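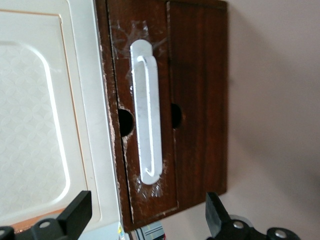 Dark wooden cabinet front with a white metal pull handle.

Nasley Reversible Lane

The Nasley Reversible Lane is a tidal-flow traffic system on the main road between Nasley and the town of Lotau. It occupies the center lane of a three-lane undivided road and carries traffic toward Lotau in the morning and toward Nasley in the late afternoon. Outside these periods the lane is closed to through traffic and may be used only for left turns at marked junctions. Direction is shown by overhead signals mounted on 17 gantries. The system has no movable barrier.

Background

The road was widened from two lanes to three when the Sikus industrial estate opened on its northern side. The added lane was first marked as a shared turning lane along its full length. Traffic on the road was strongly uneven by direction, with most vehicles heading for Lotau before work and returning at the end of the day shift. At peak times the delay on the busy side could be more than 25 minutes, while the opposite side flowed freely.

A fourth lane was considered and dropped on grounds of cost. The road crosses the Juhász Bridge near its midpoint, and the bridge deck could not be widened without replacing its piers. The bridge also set the lane widths used on the rest of the route, which are narrower than on comparable roads in the district.

Layout

The reversible section starts at the Nasley roundabout and ends at the first signalized junction inside Lotau. The center lane is bounded on both sides by double broken yellow lines. Reflective studs are set between the lines, except on the bridge deck, where the thickness of the surfacing does not allow them to be anchored.

Each gantry carries a signal head for every lane, facing both ways. A downward green arrow means that the lane is open to traffic facing the signal. A red cross means that it is closed. A white diagonal arrow is shown at the end of an open period and instructs drivers to leave the lane in the direction indicated. Signal spacing is closer on the curve west of the bridge, so that at least one complete set of heads is in view from any point on the route.

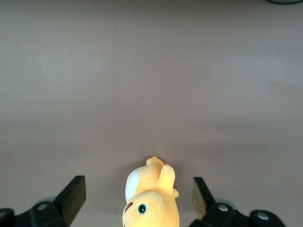

The heads on the bridge itself are fixed to the upper bracing and have shorter hoods than those used elsewhere. They are wired as a separate group and can be switched to red crosses from a cabinet on the Lotau bank if the link to the control room is lost.

Operation

The morning period begins at 6 a.m. The afternoon period begins at 4 p.m., one hour before the change of shift at Sikus. The lane is not reversed directly from one direction to the other. Each change passes through a clearance stage in which every center-lane signal shows a red cross in both directions. Operators check the route by camera during this stage, and the opening arrow cannot be displayed until each camera zone has been marked clear by hand.

Arrows are then lit in sequence, beginning at the far end of the section and working back toward the entry point. A vehicle entering the lane therefore always faces signals that are already open. Closing follows the reverse order — the entry signal changes first, and the remaining heads change as traffic drains away.

The lane is kept closed in dense fog, during snow clearance, and when any two adjacent gantries are out of service. Trucks over the posted weight may not use it on the bridge.

Signs and enforcement

Warning signs are placed on all side roads that join the reversible section. Drivers turning from a side road may cross the center lane at any time but may enter it only under a green arrow. Passing a red cross is treated as a signal offense. Overtaking by way of the center lane is prohibited at all hours, including when the lane is open to the driver's direction and the lane to the right is moving more slowly.

Maintenance

The signal heads originally used filament lamps and were converted to light-emitting diodes during a resurfacing project. Lane lines are repainted in spring, usually in March, with work done at night under a full closure of the center lane. Wear is heaviest at the Nasley end, where vehicles merge into the open lane over a short distance.

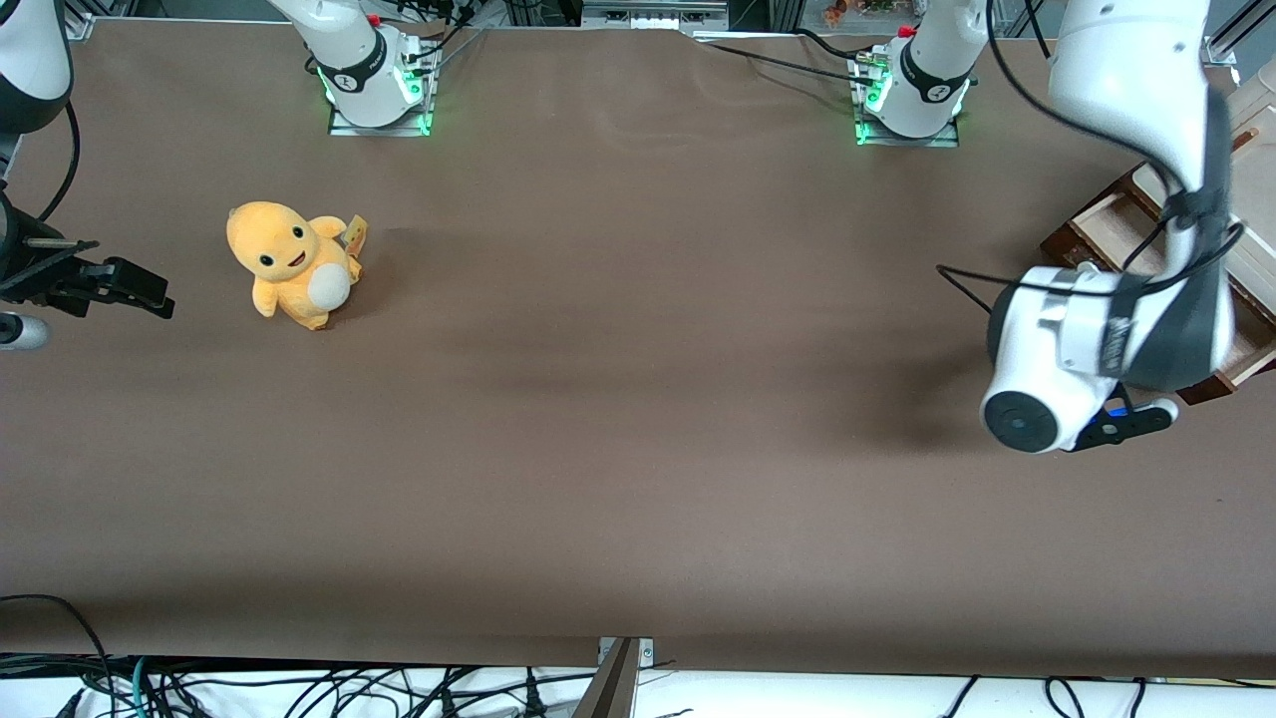

Plush toy on a brown tabletop, with a robot arm at each side.

See also

Tidal flow
Lane control signal
Juhász Bridge
Two-way left-turn lane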